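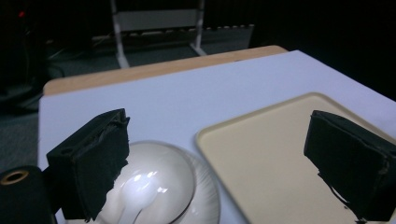

Words by Oisín Ní Bhriain
May 17, 2018

A glass bowl is a poor thing to hand to a machine. A depth sensor of the common infrared sort sees through it, or sees the table behind it, or sees nothing and returns a hole in the data. Put the same bowl under bright ceiling lights and the rim breaks into white reflections that move whenever the viewpoint does. Beside it a cream plastic tray with rounded corners is an easier proposition, though on a white surface its pale edge gives the software little contrast to work with.

Clearing a table is the chore that most of the firms I spoke to now use as their yardstick. It needs no great strength and very little speed. It does need a machine to find an object, decide where to hold it, close on it with the right force and put it down somewhere sensible. People do this while talking about something else.

Fliltix, which builds two-fingered grippers, has spent much of the past year on the fingers alone. Hard plastic slips on glass. Soft rubber holds well but drags when the grip is released. Felt-like coverings are kind to a rim and cheap to replace, but they fray. A pair of black fingers with ragged upper edges and fibres hanging off them is a common enough sight on a test bench. Wear of that kind changes the friction, and a controller tuned on fresh pads will squeeze a little too little on old ones.

The company's own trial used 159 attempts at lifting household objects from a flat surface. Opaque things with a clear edge, such as boxes and mugs, gave few problems. Transparent ones made up most of the failures, and the usual fault was in the approach: a finger came down on the rim instead of beside it. Two bowls were broken.

Botico has gone the other way and left the glass out. Its arm works in a factory canteen, where the crockery is all one pattern and the trays arrive on a belt at a known height. It runs for 8 hours at a stretch and needs a person only when something arrives upside down. The engineers are frank that it would be no use in a kitchen at home - the belt does half the thinking.

On the shop floor the case is stronger. Uysal sells a bin-picking cell for small metal parts, and Skostex has one for folded textiles that it hopes to ship in September. Both depend on fixed lighting and a short list of items. Neither would cope with a bowl placed so close to a tray that a finger has to fit between them.

That gap is a fair summary of the state of the art. The motors are good enough and have been for years. Sight is improving, and touch lags behind it; most grippers on sale still report finger position and motor current and little else. A person who misjudges the edge of a bowl feels it at once and corrects. A gripper without a sensor in the pad carries on until the current rises, by which time the bowl has moved.

Fliltix is now fitting pressure sensors beneath the covering, which adds cost and another cable to route through the wrist. The next trial will repeat the transparent objects first, with worn pads as well as new ones.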